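Clurkovside Robotics Club
22 February 2020

Went to the student project night at Clurkovside again. I help judge, which mostly means I stand at the back and ask why. Some notes, in no order. 1/

The project everybody was talking about is called Bestanum. The students want an arm to tidy a bathroom. So far it all happens in simulation, and they have 3000 practice runs logged, a number they mentioned before they told us their own team name (Quispe, for the record). 2/

I asked how many of the 3000 ended with the thing picked up and put where it belonged. Long pause. They had counted runs. They had not counted that. To be fair, they wrote the question down. 3/

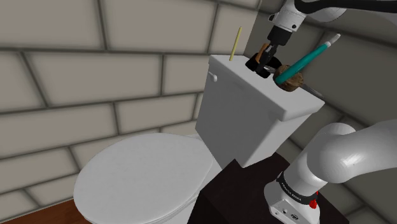
My trouble with simulated bathrooms is that they are polite. The walls stay put, the light never changes, and no kid has left a wet towel over everything. I'll give Quispe credit for clutter, though. The top of the tank has a thin yellow stick standing up on it, a black ring lying flat, and a teal brush propped across a round brown thing, and the fingers have to come straight down into the middle of that. The stick alone would ruin my afternoon. What is holding it up? I asked. "Friction," said the student, and then looked less sure. 4/

That's the sort of thing I mean. If your simulator lets a skinny stick stand on its end, what else is it letting you get away with? 5/

Their mentor said I was being hard on them. Maybe. But they go to the Plaststead round in November and the judges there will not be kinder. Better they hear it from me over bad coffee. 6/

Things I did like: the written log. Every change to the grasp code has a line saying who made it and what they expected to happen. Half the entries say "no idea why this helped." I trust those more than the slides. 7/

Things I did not like: the slides. One chart started its axis at 1000 so the bars looked like a rocket launch. Another compared their arm to "a human baseline," and the human was one team member doing it 7 times. 8/

Someone in the audience asked if we'd all have one of these at home soon. The students said yes, very fast. I have a book of household predictions from 1949 that also said yes, very fast. I still scrub my own toilet. 9/

My advice, since they asked: throw away the clean runs. Move the arm's base a little, move the objects a lot, change how slippery everything is, and see how far the success rate drops. If you don't know the success rate, start there — it's one evening of work. 10/

They've promised me a new chart with the axis starting at zero. I'll post it if it shows up. 11/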